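Section 3. Setting Up Your Food and Activity Log

Before you start, a word about expectations. The Plerkaneck diary will tell you what you typed into it, added up. It will not tell you what you ate. Those are two different numbers, and most of the trouble people have in the first month comes from treating them as one. If you set it up with that in mind, it can be a useful tool.

You need the diary app, a kitchen scale that reads in grams, and a tape measure. The Grorarau wrist band is optional. See 3.4 before you pair it.

3.1 Creating a profile

1. Open the app and choose New Profile. Skip the welcome quiz. It asks what kind of eater you are and does nothing with the answer except pick a color for your home screen.
2. Enter your height, weight and year of birth. Use a weight you took yourself, in the morning, before breakfast. A number remembered from a doctor's visit last February is no good.
3. At Activity Level, choose Low. Almost everyone picks Moderate. You can raise it later if the log gives you grounds to.
4. At Goal, choose Maintain for the first 23 days, even if you plan to lose or gain. You need a baseline.
5. Tap Save, then close the app and reopen it. If your height has gone back to the default, repeat step 2. This bug is known and has survived several updates.

Note: The app will now suggest a daily calorie target. It comes from a standard formula and can be off by several hundred calories for a given person. Write it down, but don't plan your meals around it yet.

Caution: Do not use this guide to set a target if you are pregnant, under 18, being treated for diabetes or kidney disease, or have a history of disordered eating. Ask a registered dietitian. The app doesn't screen for any of these, whatever the store page implies.

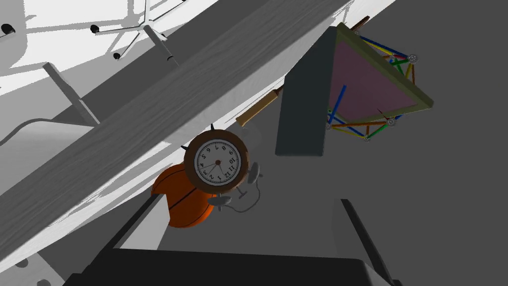 3.2 Adding your regular foods

1. Go to My Foods and choose Add Manually.
2. Type in the figures from the package label, per 100 grams if the label gives them.
3. Weigh the portion you normally eat and save that as your default serving. Don't accept "1 bowl" or "1 handful."
4. Repeat for the things you eat most weeks. Oil, butter and milk in coffee count.

Note: The shared food list is filled in by users and checked by no one we could find. When Lena Lis tested this section, she looked up plain cooked lentils and got 3 entries that disagreed with each other. The one marked Verified was for dry lentils. We asked what Verified means and were told it means "popular."

3.3 Scanning barcodes

1. Hold the package flat and in good light.
2. When the result appears, compare it with the label before you tap Accept.
3. If the two differ, trust the label and tap Edit.

Recipes change and barcodes often don't. A granola bar that scans at 298 calories may be an older, larger bar – check the weight on the wrapper too.

3.4 Pairing the wrist band (optional)

1. Charge the band fully.
2. In Settings, choose Devices, then Grorarau, and enter the code shown on the band.
3. Turn OFF the switch labeled Add Exercise Calories to Target. It is on by default.

Caution: Step 3 matters more than anything else in this section. Calorie estimates from the wrist are poor, and the app hands them back to you as extra food. During our own trial, Teodor Mazurek was credited with up to 3,000 calories for an afternoon of sanding a door. Step counts and resting pulse are more believable, so use those if you want something from the band.

3.5 Your first review

At the end of the baseline period, open Reports and choose Average. Ignore the single days, the streak badge and the Wellness Score, for which we have yet to see a formula. Compare average intake with the change in your weight. If your weight held steady, that average is your working figure, errors and all. Enter it under Goal in place of the suggested target.

If the diary says you ate very little and your weight went up, go back to 3.2 and weigh the oil.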